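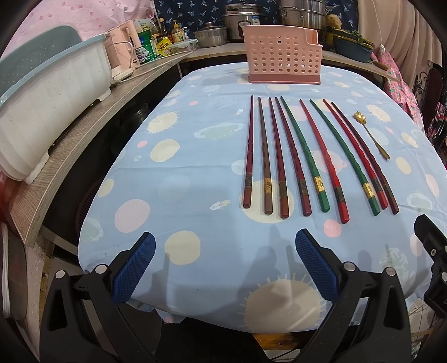 My left shoulder and I stopped speaking in May. There was no injury I could brag about, no ski slope, no heroic save of a toppling bookcase. I reached for the coffee filters and something behind my collarbone filed a complaint. By that evening I couldn't look over my shoulder to back the car out, so I drove around the block like a man in a neck brace and parked nose-in for 8 days. Even dinner was tricky. I eat with chopsticks most nights and we have them in red, green, brown and a couple of shades I'd call maroon, and I found I could manage any of them fine with my right hand as long as the left one stayed in my lap and didn't try to help by holding the bowl.

The physical therapist at Uvside was very kind about it. She asked what I did all day and I said I sat. She asked what I did in the evening and I said I sat, but on something softer. She wrote that down. It took her longer to write than it took me to say, which worried me.

I left with a sheet of four exercises and a length of yellow rubber band. The exercises are embarrassing in their smallness. One of them is pulling your chin straight back, like you've been shown a disappointing fish. Another is squeezing your shoulder blades together and holding. The third is a doorway stretch, for which you need a doorway and no one else in the house wanting to use it. The fourth is the rubber band one and I'm bad at it.

I did what anyone would do with a simple free sheet of paper, and bought an app. Drendari costs money every month and buzzes at me to "reset my posture," usually while I'm carrying something hot. It also keeps a running total of repetitions. As of this morning, 21/09/2019, I'm at 1,026. I got a little burst of confetti at 1,000 and I'm sorry to say I was proud of it. I told two people.
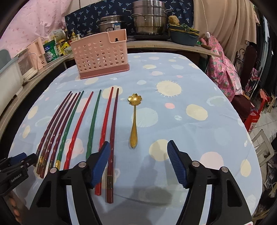
The good tablecloth, circles and all.

Has it worked? Mostly. I can back the car out again. I can sleep on the left side if I build a small retaining wall of pillows first. The chin thing has done more than the rest put together, and I'd never have picked it, given that it looks like nothing and gives me 63 chins. The doorway stretch I like so much that I now do it in doorways that aren't mine, including the one at the pharmacy, until a woman with a stroller cleared her throat.

What I haven't done is fix the desk. The sheet says the top of the screen should be level with your eyes. Mine is level with my sternum. I have looked at the Iltimow riser, read all the reviews, put it in the cart and taken it out again twice. For now the laptop is on two cookbooks and a box of envelopes, and it wobbles when I type anything with feeling.

Next appointment is in two weeks. She says we'll be moving up to the green band.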